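Subject: Re: [guestroom] Snack box for overnight guests, which table?
From: Imani Tillman
Date: 2018-11-14

Replying to the list in case others are setting up a room the same way.

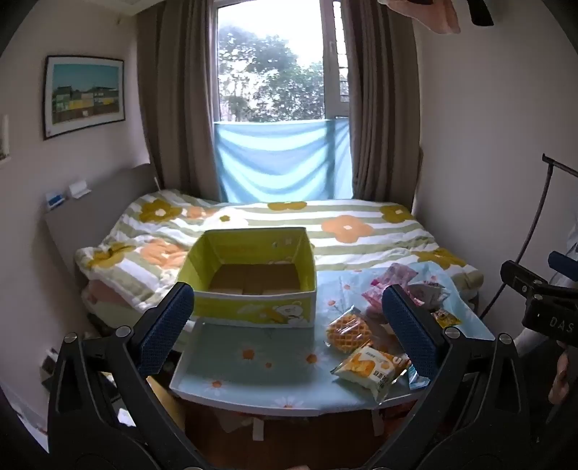
The message I'm answering, trimmed a little:

> We are getting the back bedroom ready for my husband's parents and
> I want to put out a box of packaged snacks so they don't have to go
> down to the kitchen at night. My questions are what size box, whether
> to put the snacks in loose or stand them up, and what kind of table to
> use. The nightstand is already full with the lamp and the clock. Last
> time I used a basket on the dresser and they never touched it. I think
> they felt they would be disturbing an arrangement.
>
> Also, does anybody cover the table? Ours has a ring on it from a
> plant.

I'll take the table first. Any small one will do if it stands close enough to the bed that a person can reach it sitting up. Ours is light blue with daisies, with a white rim, and I keep it by the bed with the window on the far side. The rim is useful. Wrapped things slide, and without an edge you end up picking crackers off the floor in the morning. If your table has no rim, a tray does the same job.

On covering it, I would. Get something you can wipe. I had a cotton cloth on the old table and washed it after every visit, and it never lay flat again after the second wash. For the plant ring, a patterned cover hides more than a plain one. Whatever you buy, measure the top first. I bought a Dodell mat in August without measuring and it hung over the front far enough to catch on the bedspread. I cut it down with kitchen scissors and it is now a shelf liner.

For the box, I like an open one without a lid. People don't lift lids in somebody else's house, which may be what happened with your basket if it had a cloth over it. A cheerful printed box meant for a child's room is fine. Mine is green with a white bear on the front, and grown men have taken waffles out of it without comment. Keep it low enough that a person can see in from the bed.

Loose or standing depends on what you buy. My order is this:

Flat things go in first, on edge, along the back wall.
Waffles and other round things go next, leaning on the flat ones.
Small bags go in front.
Anything that crushes goes on top, last.

I lay everything out on the table before any of it goes in. That way I can check the dates and pull whatever is close. It also shows you when you have bought too much of one kind – I had over 20 of the Nonano wafers once and hardly anything salty.

As for how much, for two people staying three nights I spend less than I used to. The Pramanik assorted carton has 100 pieces and is too many unless you have company every month. The Brorham bags are better for one visit. Buy individually wrapped, even if it costs more. An opened sleeve of cookies goes soft by the second day and guests feel they have to finish it.

Two things I would leave out. Chocolate, if the table gets sun from the window. And anything in a very noisy wrapper, if one of them is a light sleeper. My aunt mentioned that one to me, and she was right – I tried it at night with the light off and it sounded like somebody raking leaves.

You didn't ask about trash, but put a small wastebasket on the floor next to the table. Without one the empty wrappers go back in the box and you have to sort through it later.

Tell them the first evening that the box is for them, and take something out of it yourself while you are saying so. That worked better for us than a note.

If you want the cut-down mat for your shelf or your plant ring, you can have it. I can bring it to the next swap.

Imani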